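**Défibrillateur dans le hall ou à l'accueil ? (site de Lerkeo)**

**brancardier_59**
Bonjour à tous. Notre association doit installer un défibrillateur dans le bâtiment de Lerkeo et on n'arrive pas à se mettre d'accord sur l'emplacement. Le bâtiment reçoit 259 inscrits sur la saison, avec des horaires très étalés. L'accueil ferme à 18 h, mais les activités continuent jusqu'à 22 h. Le devis de Vlachopoulos comprend l'armoire murale et la pose, 700 euros en tout, sans l'appareil. Vous mettriez ça où ?

**mirabelle_psc1**
Dans le hall, sans hésiter. Un défibrillateur enfermé derrière une porte à clé après 18 h ne sert à personne le soir. Chez nous, à Troltgate, on a fait l'erreur au début. L'armoire était dans le bureau et il a fallu la déplacer au mois de juin suivant, avec une deuxième facture.

**kwa-sec**
Pas d'accord avec le « sans hésiter ». Dans un hall ouvert, vous aurez des gamins qui ouvrent l'armoire pour entendre l'alarme. On a changé deux fois les électrodes parce que le sachet avait été déchiré. À l'accueil, il y a au moins quelqu'un qui surveille.

**mirabelle_psc1**
Quelqu'un qui surveille jusqu'à 18 h. Après, plus personne, et c'est le soir qu'il y a le plus de monde. Je préfère racheter des électrodes.

**brancardier_59**
Pour info, l'accueil a une porte vitrée qui ferme à clé. Cinq personnes ont un double, mais elles ne sont pas toujours là le soir.

**tonton.garrot**
Alors la question est réglée. Si la personne au sol est dans la salle du fond et que celle qui a la clé est rentrée chez elle, vous perdez tout le bénéfice de l'appareil. Mettez-le dans le hall avec une armoire à alarme sonore, sans code et sans clé.

Deux choses à vérifier avant la pose :

- la température du hall en hiver, la notice de l'appareil donne une plage à respecter
- la signalétique, visible depuis l'entrée et depuis le couloir

**kwa-sec**
Je maintiens que l'alarme sonore ne suffit pas avec un public jeune. Mais d'accord pour dire qu'une porte fermée à clé, c'est pire. Il faut au minimum désigner une personne qui contrôle le voyant toutes les semaines et qui le note quelque part.

**plume_d_oie**
Et la formation ? On parle beaucoup de l'armoire et pas du reste. À Utamlow on a acheté l'appareil avant de former les gens, et pendant un an tout le monde passait devant sans oser y toucher. Une séance d'initiation aux gestes qui sauvent dure 2 heures. Pour moi c'est par là qu'il faut commencer.

**tonton.garrot**
L'appareil parle, il guide la personne étape par étape. On peut s'en servir sans aucune formation. Ce qui manque le plus souvent, c'est quelqu'un qui commence à masser tout de suite pendant qu'un autre appelle le 15 ou le 112.

**plume_d_oie**
On peut s'en servir, oui. Mais j'ai vu des adultes rester les bras ballants devant un mannequin, alors devant une vraie personne... L'un n'empêche pas l'autre - on pose l'armoire et on prévoit la séance le même mois.

**brancardier_59**
Ça me va. Je propose donc le hall, armoire à alarme, et une séance d'initiation ouverte à tous les inscrits. Reste à convaincre le bureau pour le budget.

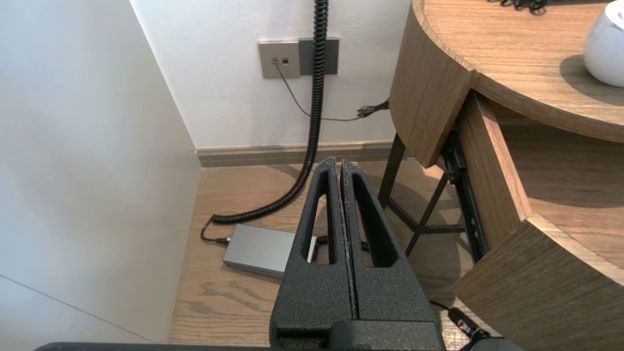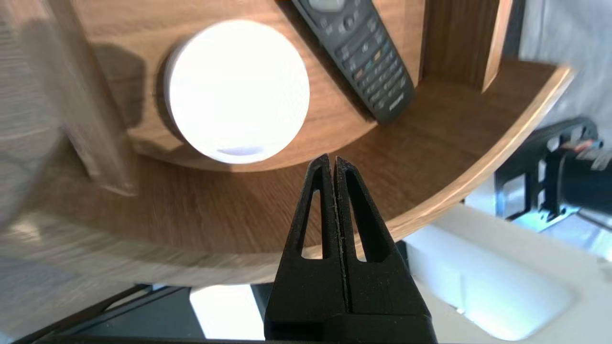

### Suite du fil : la réponse du bureau

**brancardier_59**
Réunion faite samedi 7 avril. Le hall est retenu. Le budget de la pose est accepté, par contre la séance d'initiation est repoussée à juin, faute de créneau. Je demande à Vlachopoulos si l'armoire peut être posée avant.

**mirabelle_psc1**
Bonne nouvelle pour le hall. Pense à déclarer l'appareil dans la base nationale une fois qu'il est en place, beaucoup d'associations oublient. Et vérifie que l'adresse correspond bien à l'entrée ouverte le soir.

**kwa-sec**
Juin, c'est loin. Tu peux au moins afficher la conduite à tenir à côté de l'armoire en attendant : appeler, masser, défibriller. Et note la date de péremption des électrodes sur la même feuille que le contrôle du voyant.

**brancardier_59**
Noté pour la déclaration et pour l'affiche. Pour le contrôle hebdomadaire, je m'en charge jusqu'à l'été, ensuite il faudra trouver un remplaçant.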